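# What the Kitchens Remember: Oral Histories from Plamdale

*Thenmozhi Gounder – final project report, 29 May 2023*

So my project started as something else. I wanted to write about the old Marar mill and why it closed, and I had a whole outline with dates and everything. Then I went to talk to my first interviewee, a retired weaver, and she talked about the mill for maybe five minutes and about her kitchen for the rest of the afternoon. Where the bread went, who was allowed near the stove, what got hidden from the kids in December. I came home with a full recorder and almost nothing for my outline.

I did two more interviews and the same thing happened both times! After that I asked my advisor if I could switch, and she said yes as long as I kept the same deadline. I kept it, mostly.

## What I was trying to find out

My question ended up being pretty simple: how do people who grew up in the mill houses in Plamdale remember their kitchens, and what do those memories say about how the families lived? I wasn't looking for recipes (though I got plenty, and some are in the appendix). I wanted routines – who got up first, who sat where, where the money was kept.

The houses were all built to one plan, with a kitchen at the back and a single window over the sink. That was handy for me, because everybody was starting with the same room and I could pay attention to what they did differently with it.

## How I did it

I interviewed 12 people. I found the first few through my aunt and the rest through a notice I put up at the library, which got way more calls than I expected. Each person got the same opening question: "Walk me in through the back door. What do you see?" I stole that from a handout in our methods class and it worked so well that I hardly used the rest of my list.

I recorded on my phone with a clip-on mic and typed everything up myself. Please don't do this if you have any choice. I tried a transcription program first, but it could not handle two sisters talking over each other, and it turned "Gekstead" (the next town over, where people went for shoes) into "egg stead" every single time. The sisters' interview alone took me a week.

I also asked people to draw the kitchen for me while they talked. Some of them laughed and said they couldn't draw, and then drew for half an hour. I think having something to do with their hands made it easier to talk about the sad parts.

## What people talked about

The biggest surprise was drawers. I hadn't asked about drawers at all! But nearly everyone had a story about one: the drawer you weren't allowed to open, the one that stuck in wet weather, the one with string and candle ends and a key that didn't fit anything. One man told me his mother kept the rent in an envelope under the dish towels, and that all five kids knew it and not one of them ever touched it. He got quiet after that, so I let the recorder run and we drank our tea.

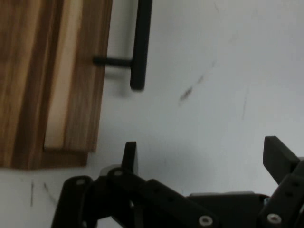 People also used drawers to explain who was in charge. In one house the grandmother had the top drawer and the mother had the one under it, and when the grandmother died it took the mother two years to move her things up. I've thought about that story a lot.

The second thing was sound. The mill whistle came up in every interview, but so did smaller noises, like the neighbor's radio through the wall or a kettle lid. A woman whose father worked nights said she learned to set a table without making any noise and she still does it that way, even though she lives alone.

Money came up less than I expected, and usually sideways. People remembered the Ellano store, which gave credit, and they remembered exactly how it felt to be sent there with a note instead of coins. One person told me she owed them 500 in the old money when she got married and paid it off before she bought curtains.

## What went wrong

I lost half of my fourth interview when my phone ran out of storage. The lady was very nice about it and did it over, but the second version was tidier, like she'd had time to think about what she wanted me to know. I used both and marked which was which.

My sample is also lopsided. I talked to nine women and three men, and most of the people who moved away aren't in here at all. Somebody who left at 18 and never came back might tell me a very different story about that room.

And I went long. The assignment said 2000 words per chapter and my drawer chapter was 900 over, so I had to cut the part about pantry shelves. It's in the appendix if you want it.

## What's next

The library has asked for copies of the recordings, and I'm collecting the last of the signed permission forms now. The drawings are going back to the people who made them, with scans for the library. Two more people have called since I finished, and one of them says she still has the key that didn't fit anything, so I'm going over there with my recorder and an empty phone.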